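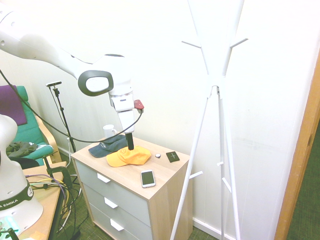 The Temba nightstand with a normal evening's worth of stuff on top.

I've been selling bedroom furniture out of our Zatville shop for 14 years, and the Temba is the piece I end up talking people into most often. It has a light wood top and sides, and three pale gray drawers with chunky white rectangular handles you can find half asleep!

The top is what sold me. Two baseball caps, a phone and a mug all fit up there, and you still get a corner for the pocket stuff. I like that it has no raised lip, so a quick wipe at bedtime does it (warm water, no polish please). Mugs can go straight on the finish, but I'd use a coaster for anything fresh off the stove.

Drawers: each one holds up to 15 pounds. I keep chargers and glasses in the top, socks in the middle and a spare blanket in the bottom. They pull all the way out if something slips down the back – lift a little at the end and they come free.

We like it next to a slim coat rack, the white kind with splayed legs and pegs. Caps and jackets can go there once you get tired of them living by the bed. Leave a bit of room between the two so the legs don't catch your toes. The rack is sold separately, under the Plovedeck name.

Price is 220 for one nightstand, flat packed with the handles already on. Tradent handles our deliveries and will carry it upstairs if you tick the box at checkout. Orders over 700 ship free, so a pair plus a dresser usually gets you there.

Next batch is due in December. Drop us a note if you want one held.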